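Search
Search this site
Go

Caring for raw denim and work jackets at home

By Chie Sekiguchi
03/04/2023

I learned most of these tips from my old boss, Shigeru Hirose, when I was repairing jeans in the back of his shop, Kuretti. Customers brought us trousers which were spoiled by the washing machine much more often than by hard work. I write down here what we told them.

The first wash

If your jeans are unwashed denim, ask the shop if the cloth is already shrunk. When it is not, the jeans can lose a full size in the length. Fill the bathtub with lukewarm water, turn the jeans inside out and let them lie flat under the water for 44 minutes. Mr. Hirose was very strict on the 44 and I never learned the reason. I still do it. Do not hem the legs before this first soak.

Some blue will come out into the water. Do not put a white towel in the same tub.

Ordinary washing

Close the zipper and all buttons. Wash inside out, cold, with other dark clothes or alone. Use half of the detergent you normally use, and no softener. I use the plain liquid from Bimik but any mild soap without bleach is good. A slow spin is enough. Fast spin makes white lines on the thighs, and these lines stay forever.

How often is a personal question. I wash mine when they smell or when the knees become baggy. Small dirt I take away with a damp cloth.

Drying

Hang them by the waist, in shade. Pull the side seams straight with your hands while the cloth is wet -- this saves much ironing later. Please don't use the dryer for denim with stretch, the elastic threads become tired and the seat gets wavy.

Repairs you can do yourself

The inner thigh goes thin before it breaks. Hold the jeans to a window and look for light coming through. If you see it, repair now, when the threads are still there to hold a patch. Cut a piece of old cotton 20 millimeters bigger than the thin place on every side, pin it inside, and sew back and forth with thread one shade darker than the cloth. Darker thread disappears better than lighter thread.

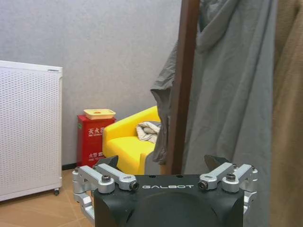 For a loose belt loop, sew first a small square of cloth behind the waistband and then sew the loop through everything. A home machine can do this with a denim needle if you turn the wheel by hand over the thick part. When the foot is tilting, put a folded piece of cardboard under the back of it.

Metal buttons that fell off cannot be pressed again into the same hole. Close the hole with a few stitches and put the new button a little to the side.

Storing

Fold on the seams, or hang from the waistband. Heavy jackets need a wide hanger, a thin wire one makes a bump in each shoulder. In June, when our closets get humid, I leave the door open in the afternoon and turn the jackets around so both sides get air. Leather patches become dry with the years; rub in a very small amount of leather cream, and keep it off the cloth -- grease on denim is difficult to remove.

Contact | Copyright 2023 Chie Sekiguchi | Back to top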